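The Living Room That Runs All Night

Before a white robot arm gets anywhere near real furniture at the Nullgate workshop in Stadatbridge, it spends its nights in a living room that exists only as numbers. There's a sofa in it, and a floor, and a shifting cast of small things for the arm to pick up. The project is called Cabral, and looking after it is one of the most absorbing jobs I've watched anybody do in front of a monitor.

You'd think a simulated robot would need no upkeep. No grease, no worn cables, no dust in the fan. But a virtual cell drifts out of shape just like a steel one does, and the crew here treats it with the same respect. Every morning at 7 they open the overnight log and go hunting for oddities: a grasp that closed on air, an object that sank a hair into the cushion, a joint that hit its limit when it had no business being there.

Setup starts with the base. The arm sits on a platform, the platform sits on the floor, and if the height of either one is off by the width of a pencil line, every reach that follows is wrong in the same direction. So the base gets checked first. Then the gripper, which has its own little file of finger widths and closing forces. Then (my favorite part!) the props.

Props are where the trouble lives, and the fun. Each one arrives as a shape somebody has modeled, and it looks perfect right up until the physics gets hold of it. The collision shape, a simpler skin wrapped around the pretty one, decides what the fingers can touch. Get it too fat and the arm stops short of the object. Too thin, and the fingers slide straight through. I watched one small prop get its skin redrawn 11 times in an afternoon, and the mood in the room when it finally stayed put was pure ballgame.

A full night is 4000 attempts. Zetier, the scheduling program the workshop wrote for itself, deals out new positions for the props before each one and keeps a note of every starting layout, so a strange failure can be played back over coffee and slowed to a crawl. 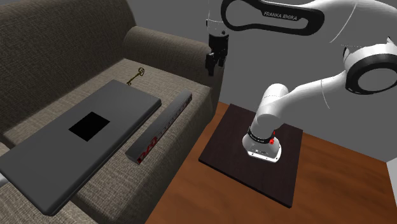

Odalys Brandt-Kerr

Small metal things are a headache all their own. A key lying on a sofa cushion has almost no height, and the fingers have to come down close to the fabric without plowing into it. The brass-colored one has a round, ornate bow and a skinny shaft, and each end asks for a different approach. Long boxes and flat boards bring the opposite problem — plenty to aim at, but a lot of it too wide to close two fingers around, so the angle of the hand matters enormously.

The repair I liked best involved the cushion. It had been set up as stiff as a countertop, and light objects were chattering on it like teeth. The fix was a softer contact setting and a shorter time step, followed by a long rerun to see what else had changed. Plenty had. Two grasps that used to work fine now needed retuning, and by December the crew had a checklist taped beside the monitor: base, gripper, skins, cushion, then run.

The workshop building has 1877 carved over the door, and downstairs there's a real bench with a real arm bolted to it. Settings that survive a week upstairs get carried down on a laptop and tried at quarter speed, with a hand near the stop button.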